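Guía de puesta en marcha de Sopacua
Sección 4. Grabar demostraciones para el aprendizaje

Última revisión: 6 de junio de 2024

Si has llegado hasta aquí es que ya tienes el brazo calibrado (sección 2) y Zonport hablando con él sin quejarse (sección 3). Enhorabuena, lo más pesado está hecho. Ahora toca lo que a mí me gusta, que es sentarse a grabar ejemplos para que el modelo tenga de dónde aprender. Yo llevo haciéndolo desde enero y todavía me equivoco en el paso 3, así que léelo con calma.

4.1 Antes de empezar

1. Enciende la base y espera a que la luz del anillo se quede fija. Si parpadea, vuelve a la sección 2, apartado de errores de arranque.

2. Abre Zonport y crea una sesión nueva. Ponle un nombre que entiendas dentro de tres meses. Yo uso tarea, mesa y número de tanda, todo en minúsculas y sin tildes (con tildes el exportador se atraganta, está apuntado para arreglar).

3. Comprueba que el modo de grabación está en "demostración" y no en "ensayo". En ensayo el brazo se mueve igual, la pantalla se ve igual y no se guarda absolutamente nada. Una vez perdí una tarde entera con esto.

4. Elige los objetos. Mezcla formas fáciles de agarrar con otras más rebuscadas, y deja en la mesa alguna cosa que no intervenga en la tarea. Si todo lo que ve el modelo es el objeto bueno sobre una mesa pelada, luego le pones un rotulador al lado y se pierde.

5. Escribe la instrucción de la tarea antes de mover nada. Una frase corta, en imperativo: "pon la figura en el cuenco". Si la escribes después acabas describiendo lo que te ha salido, y eso es otra cosa.

PRECAUCIÓN: mantén las manos fuera del alcance del brazo mientras la teleoperación esté activa. Para recolocar objetos, pulsa pausa y espera a que Zonport muestre "brazo retenido". Ten siempre la parada de emergencia a mano, también cuando trabajes a solas.

4.2 Grabar un episodio

1. Lleva el brazo a la posición de inicio con el botón "Origen". Todos los episodios de una tanda salen del mismo sitio.

2. Pulsa grabar y espera un segundo antes de moverte. Ese segundo quieto le viene muy bien al alineador de Drimgate, que lo usa para cuadrar la cámara con las articulaciones.

3. Baja hacia el objeto despacio y por el camino más natural. Con piezas irregulares yo me paro un instante justo encima, corrijo el giro de la muñeca y entonces cierro los dedos.

4. Cierra la pinza hasta notar resistencia en el indicador. No aprietes más - las piezas con bultos se escurren si las fuerzas, y encima el modelo aprende a apretar de más.

5. Completa la tarea, abre la pinza, sube y vuelve al origen.

6. Pulsa detener y marca el episodio como bueno, dudoso o malo. Márcalo en el momento, que al quinto ya no te acuerdas del primero.

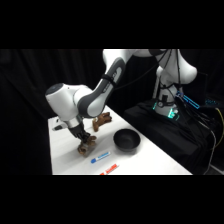
Los dudosos no habría que tirarlos nunca, protestó alguien en el foro de Pascombe cuando colgué el borrador de esta sección: un agarre torcido que luego se corrige le enseña al modelo a salir de un apuro. Tiene bastante razón, y por eso cambié el texto. Ahora mi consejo es guardarlos en una carpeta aparte y añadirlos al entrenamiento en una segunda pasada. Los malos de verdad (objeto al suelo, choque, tarea a medias) sí van fuera.

4.3 Cuántos episodios hacen falta

Depende de la tarea, claro, pero te cuento lo mío. Para coger y dejar un solo objeto, con 60 episodios buenos ya se ve algo parecido a un comportamiento. Para una tarea con varios objetos y posiciones cambiantes, no bajes de 200. Mi conjunto más grande tiene 1.681 y sigue fallando cuando le tapo media pieza con otra, así que tampoco te obsesiones con el número.

Nota: cambia la colocación entre un episodio y el siguiente, aunque sean unos centímetros. Gira las piezas, acércalas, túmbalas. Es aburridísimo y se nota muchísimo.

4.4 Revisar y exportar

1. Abre la sesión en Drimgate y pasa los episodios a velocidad rápida. Busca saltos en la trayectoria y fotogramas congelados.

2. Lee la instrucción de cada uno y confirma que coincide con lo que se hace.

3. Mira la puntuación de sincronía. Yo no exporto nada por debajo de 97; si te sale menos, suele ser la cámara, que ha perdido el reloj. Desconecta, reconecta y repite la tanda.

4. Exporta y haz una copia en otro disco antes de borrar la sesión de Zonport.

Si la exportación se queda parada en el último episodio, casi siempre es que lo dejaste sin marcar. Vuelve a Zonport, márcalo y lánzala otra vez. El entrenamiento está en la sección 5.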